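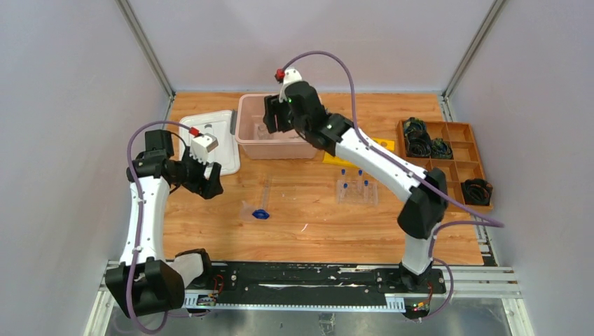
Notebook, dye bench. January, batch 12 of the indigo vat work.

9:40. Vat 12 checked before anyone stirred it. Surface coppery, thin skin, a few dark bubbles at the edge. Liquid underneath is yellow-green in the glass, a bit more yellow than I like. pH strip says between 10 and 11. Temperature low, the heater had clicked off overnight again. Turned it back on and wrapped the vat in the old moving blanket. Did not stir.

Etenesh thinks the thermostat on the heater is fine and the outlet timer is the problem. She has moved it to the outlet by the sink. If it holds tonight we will know.

What we are trying to settle this month: whether the fructose vat gives the same depth of blue as the hydro vat on the Norko wool, at the same number of dips, without the greenish cast we got in the fall. Cotton is a separate question and I am leaving it out of this batch. The cotton swatches from last time are in the flat drawer under the Ishida scale if anyone wants them.

Recipe as made yesterday, vat 12:
Indigo, natural, ground, from the Zulmont bag (opened, not the new one)
Calcium hydroxide, twice the weight of the indigo
Fructose, three times the weight of the indigo
Hot tap water to the line

The indigo was wetted out in a jar with marbles and shaken until there were no dry clumps on the glass. I shook it for longer than usual. Mafalda strained it through the nylon anyway and got a half teaspoon of grit, which she dried and kept in a twist of paper. It looks like sand to me. We should test the next jar from that bag the same way before we blame the recipe for weak color.

10:30. Wool prep. Skeins tied loosely in four places with white cotton, figure eights, then washed in warm water with a little of the neutral soap. Left to soak in clear water with a weight on top. Last batch had pale bands exactly where the ties were, so the ties are looser now and I went back over Arvo's skeins and redid the two tight ones. Sorry, Arvo.

The skeins are labeled with knotted string since ink tags ran last time. One knot is one dip, two knots two dips, and so on up to five. A loop at the end means fructose vat, no loop means hydro vat.

11:15. Vat up to temperature. Added a spoonful of fructose stirred into warm water, turned the vat slowly in one direction, lid on. The sediment came up more than expected. Need to let it drop for at least an hour before any wool goes in, or the lime will get into the fiber and make it harsh. This was the mistake in batch 9 and I would like it written down somewhere more visible than here. Prapai says he will paint it on the lid.

12:50. Sediment mostly down. Liquid now clear amber with a blue skin. Much better than this morning. Pushed the skin aside with the spoon handle and lowered the first set.

Dips are five minutes under, ten minutes out. Squeezed at the surface on the way up so nothing dripped back in. Color on coming out was a bright yellow-green and turned blue from the outside of the skein inward. The inner strands were slow to turn, so opened each skein by hand and shook it out. Gloves from the new box are too big and leak at the cuff. My left wrist is blue.

Hydro vat ran alongside, Rosalinda on that one with the fan going. Same timing, same wool. She reports nothing unusual except that the smell was stronger than last time, and she would like the window fixed so it stays open without the brick.

2:45. All skeins out and hung. Left to air until tomorrow. No rinsing yet.

First impressions, damp wool, so not worth much:
One dip: fructose paler than hydro, clearly.
Two dips: still paler, but closer.
Three dips: I could not pick them apart at arm's length. Mafalda could.
Four and five: fructose looks slightly redder. Hydro looks slightly grayer.

No green cast on either set so far. In the fall it only showed after the vinegar rinse, so this means nothing yet.

Supplies. The indigo bag weighed 600 g on the Ishida when I put it away, bag included. That is enough for the rest of this series if we don't start the cotton. Lime is fine. Fructose is low. Arvo ordered more from Fimeo and the invoice is $32, which is in the folder. The cheap pH strips are useless above 9 and should be thrown out so that people stop picking them up by mistake.

Light test, separate item. The strips taped in the south window in the fall came down today, 89 days up. Half of each was covered with card. The indigo wool shows a very slight edge where the card ended. Weld yellow shows a strong edge, and the overdyed green has gone noticeably bluer on the open side, as you would expect with the yellow leaving first. Madder held up well. I have stapled the strips to the page after this one, open side to the right. The one with no label is madder from the second bath, I am fairly sure, going by the torn corner.

Rosalinda asked whether we should repeat the light test with the weld mordanted at a higher alum rate. I would say yes, but only one change at a time, and the alum we have is from two different suppliers. Use the tub with the blue lid for all of it.

4:20. Fed vat 12 again, small spoon of fructose, pinch of lime, stirred and covered. Heater on, blanket on. Hydro vat is exhausted and can be neutralized tomorrow.

For tomorrow:
Check the heater first thing, before the lights and the kettle go on, in case it is the circuit and not the timer.
Rinse all skeins, cool water, until clear. Then vinegar rinse for half of each skein only. Tie off the half that stays out of it.
Dry away from the radiator.
Rub test on white cotton, dry and damp, ten strokes each. Prapai did the last ones and should do these too so the pressure is the same.
Ask Etenesh where the second long spoon went.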